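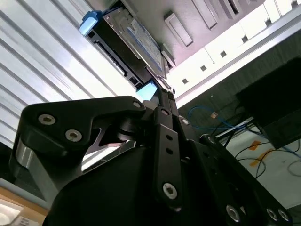 Can I reuse the old drives from a retired office machine as a backup set?
Reuse them if they pass a full surface test and you keep a second copy somewhere else. A drive that shows even a few reallocated sectors should go to recycling.

Subject: Re: [homebackup] Old drives as backup set
From: Si-woo Ahn
Date: 2023-01-01

On the list, Stevton wrote:

> I have six drives out of the old office machines and I'd like to
> use them for the family photos. They all spin up. Do I need to
> test them, or is a quick format enough? Also, how many copies do
> you keep? I have 394 GB in total and it grows slowly.

A quick format only writes a new file table. It doesn't read the rest of the disk, so a drive can format cleanly and still lose files in the first week. Run the long self-test on each one, then write the whole disk and read it back. Leave it overnight. The test on my oldest drive got to the last part before it found anything wrong, and I would have missed it with the short one.

Write the result and the power-on hours on a piece of tape and stick it on the drive. I keep the same notes in a text file, sorted by serial number. The tape falls off after a while.

I keep 2 backup copies besides the one I work from. One is in the desk at home and the other is at my sister's place across town. I swap them when I visit. With 394 GB you can fit everything on one drive per copy, so I wouldn't bother with RAID. It adds a controller or a software layer you have to remember how to rebuild, and it won't help if you delete the wrong folder. 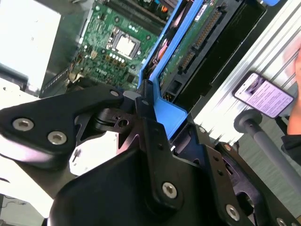
Labels and folders

Give each drive a name and put the same name on the volume. Mine are Tekum and Brirora, after nothing in particular. The backup script checks the volume name before it copies anything, so I can't overwrite the wrong one when both are plugged in.

For the folders I use year, then month, then a few words. Don't sort by who is in the picture. I tried that in September and gave up after one birthday party, where everyone was in everything.

Checksums

Make a checksum file for each year and store it next to the photos. Once or twice a year, check it against both copies. If one file differs, replace it from the copy that still matches. Old years shouldn't change at all, so any difference there is worth looking into.

Plan on at least 30 minutes for checking a year, more if the drive is slow over USB.

If two of your six pass the long test, use those and keep a third as a spare. Post the self-test output if you aren't sure how to read it.

Si-woo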